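4. What Viewers Do With a Repeating Pattern

The trouble with asking people about tiled prints is that they have usually met one already, on a dorm wall or a record sleeve, and arrive with their opinion fully furnished. We therefore used linocuts by Ylva Lundgren, whose Rudness series had hung in a single library stairwell and was, to her lasting annoyance, unknown to all 210 of our visitors.

Each visitor sat with one print for up to 200 seconds and then told us what it was about. Lundgren's own account is short. She wanted to see if a heron could be made to fit against itself without leaving a gap. 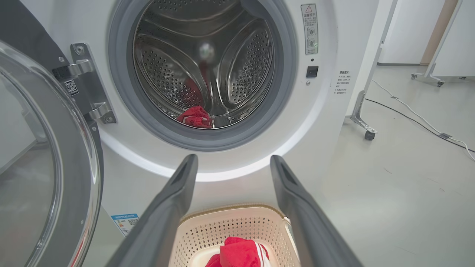

Visitors were more generous. Their answers, once typed up, came to 1,340 separate remarks, which Duangjai Nuchit and Sombat Ruangrit sorted by hand over most of December. Marriage came up often, as did taxes. One man saw the collapse of the Church and asked if he could buy a postcard of it.

The herons were noticed too - mostly by children, and mostly as ducks.
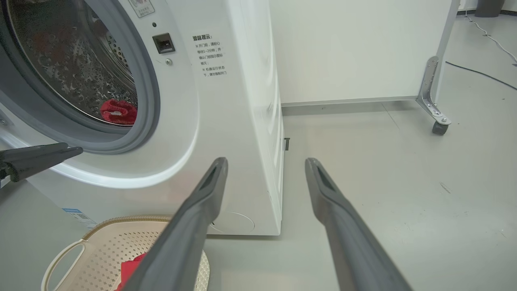

We had expected that telling visitors the artist's intention would pull their readings toward hers. It did nothing of the kind. Those who read her note beforehand tended to treat it as modesty, or as a clue, and two accused her of hiding something. Lundgren, shown the remarks, asked that the ducks be left out of the published version. We have kept them in. 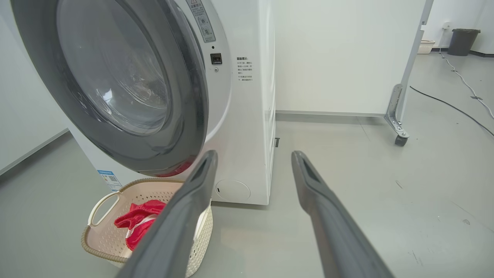 4.1 Limits of the Sorting

Nuchit and Ruangrit disagreed most over the word "infinite," which some visitors used for the pattern and others for the length of the sitting.

Related articles
Yeon, J. Borders that refuse to end: edge treatment in the Vivis portfolio
Phetsri, N. Who reads the wall label?
Carving errors in large-run linocut

This site uses cookies. By continuing to browse you accept our cookie policy.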